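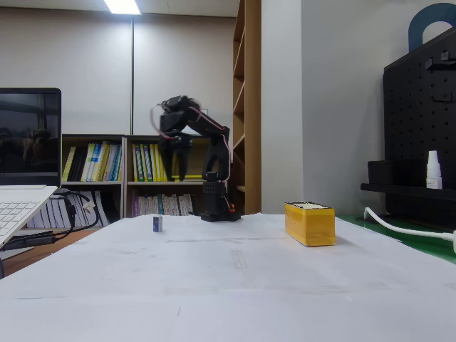 The table, with the yellow box and the blue-and-white block on the paper.

Inventory of the Back Room

The lease with Zultitov ended on Jul 31, 2003. Clause 7 required that each item left in the room be entered by name, material and owner. I started with the table.

Table covering: white paper, large sheets, overlapped at the seams. Creased. Gray smudges, source not recorded. Owner: me.

Block, blue and white, rectangular, small. It stood on end. I entered it as a block. The form allowed 44 characters for purpose and I used none of them.

Box, yellow, longer than the block and lying on its side of the table, to the right. My sister had kept it in Tulum until June and then mailed it to me with no letter. The postage was 800 in the old stamps. Under owner I wrote her name, then struck it out, as the rules permit one correction per line.

Bookshelf, low, light wood. It was to stay. The wall behind it was beige, and the wall was also to stay.

The agent from Undunis read the list at the door and asked what the box contained. I said the clause did not cover contents. He checked, agreed, and stamped all 3 copies.

I signed under the stamp. Then I went back to the table and moved the block until it touched the box, and entered the two of them again as one item.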